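Outdoor Ground Robot Working Group
Minutes of meeting, 28/06/2021
Location: Neken site office, upper meeting room
Present: representatives of Grisell (chair), Erkberg, Hrynyshyn, Neken site operations
Apologies: Neken grounds maintenance

1. Minutes of the previous meeting
Accepted with one correction. Under item 4, "remote stop" should read "remote pause." The two functions are defined separately in the operating rules and the terms are not to be mixed.

2. Matters arising
Erkberg has reissued the pre-run checklist as version 3. Version 2 is withdrawn. Printed copies are to be removed from the charging room.

Hrynyshyn has not yet supplied the bumper inspection sheet. Carried forward.

3. Operating rules, section 5: travel on shared pavement
The draft text was read through clause by clause.

5.1 Where a painted center line is present, the robot may use it as a heading reference. It shall not be the only reference. Paint is worn and cracked in places, and older markings on the slabs can no longer be read. Agreed.

5.2 The robot shall keep a fixed clearance from raised curbs. Grisell proposed 36 inches. Erkberg asked for less on narrow paths. Agreed at 36 inches, with exceptions by written permit only.

5.3 Manhole and drain covers shall be entered on the route map before first use of a route. Agreed. 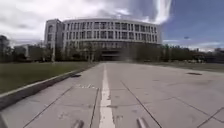

5.4 Speed over expansion joints. Hrynyshyn stated that joints crossed at a shallow angle give more wheel disturbance than joints crossed square. The group accepted the point but did not agree on a limit. Hrynyshyn to propose wording.

5.5 Operator line of sight. The operator shall stay within 100 feet of the robot and shall carry the remote stop in the hand, not in a bag or vehicle. Agreed.

4. Operating rules, section 6: open areas
Neken noted that the draft assumes a path with edges on both sides. Open paving gives fewer close features for position estimates, and surface seams and stains may be taken for markings or low objects.

The following was agreed for inclusion:
6.1 A boundary shall be set in software before the robot enters an open area.
6.2 If position confidence falls below the set threshold, the robot shall stop and wait for the operator. It shall not search for its position while moving.
6.3 Any distant object that cannot be classified shall be treated as an obstacle until it is classified.
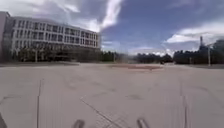
Erkberg asked whether 6.2 applies during manual driving. It does not. A note will be added.

5. Run records
Log form 966 remains in use. Start time, end time, surface condition, operator and all stops are to be filled in, including stops made by the operator for convenience. Blank fields will be returned to the company concerned. Logs are held until the January review.

6. Other business
Neken requested that charging cables be coiled after use. Noted.

7. Actions
Grisell: issue sections 5 and 6 with agreed changes.
Hrynyshyn: wording for 5.4; bumper inspection sheet.
Erkberg: note to 6.2; remove version 2 checklists.
Neken: list of covers and drains for the route map.

Next meeting to be set by the chair once the wording for 5.4 has been received.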